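Can a machine do the chores yet?

17/11/2018
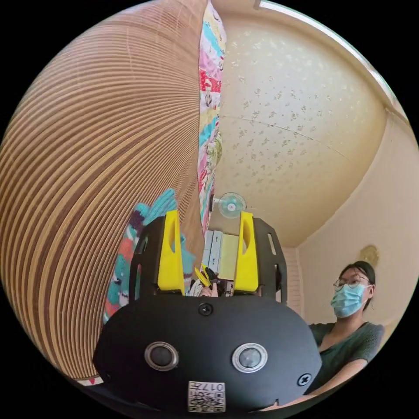
Gripper number 017, yellow fingers up, in a room full of things to sort.

Short answer: a few of them, slowly, if you help.

I've been putting off writing this one because every time I start, somebody sends me another video of a robot folding a towel. The videos are good. I watch them all. Then I go and hang out a load of washing and try to picture any of those machines getting a fitted sheet over the line in a bit of wind, and I close the laptop again.

My own experience is with cheap stuff. I own a robot vacuum, a Brilelik, bought in February. It does the hallway and kitchen well. It does the lounge badly, as the rug has a fringe and the fringe ends up in the brush. Before I run it I pick up shoes, chargers, the dog's rope and anything else on the floor. Picking up is the part I dislike. Pushing a vacuum over a clear floor was never much of a job, so the machine has taken the easy half and left me the other one.

I keep coming back to that. Floors are flat and a vacuum doesn't need to hold anything. Most of what I'd call housework is holding things. A grip with two fingers, like the one up top, can close on a handle or the edge of a box without much trouble. Cords are harder. Cloth is harder again. A knitted blanket has no fixed shape, and a program that knew where its corner was a second ago has to find it again once the thing has been moved. My hands do this in the dark while I'm thinking about dinner.

A room with what look like quilts and knitting and tools and cords in it is a fair test, I reckon. It looks more like my spare room than any of the demo kitchens do, with their one red apple on a white bench.

The shop floor is further along. I spent nine years at Camenzind, packing and then dispatch, and we had an arm on the carton line for the last 2 of them. It stacked cartons of one size onto a pallet and it was very good at it. When a carton came down with a crushed corner it stopped and the light went on, and one of us walked over. On a good shift that was a handful of times. On a bad one, with a damp batch of cardboard, you may as well have stood there and stacked them yourself. Mixed orders were still done by hand when I left – tape guns, bubble wrap, a bag of fittings, an odd-shaped lamp – and I'm told they still are.

I did a rough sum for the house. I wrote down every chore over a fortnight and got to 265 separate jobs, counting things like wiping the bench and taking the bin out. I then went through and marked the ones a machine I could buy today would do from start to finish. I got 20, and nearly all of those were the vacuum and the dishwasher. I didn't count loading the dishwasher. If I had a spare 100 grand the number might go up a bit, but not by much.

Tellska say they'll have a tidying robot out for the home market, and Skonton have a laundry folder you can put your name down for. The folder wants each shirt clipped on by hand, buttons done up, right side out. I've timed myself and I can fold a shirt quicker than I can clip one.

I'd still buy something that picked up the floor before the vacuum ran. It could take all night over it for all I care, as long as it left the dog's rope where the dog could find it.

14 comments
Share 6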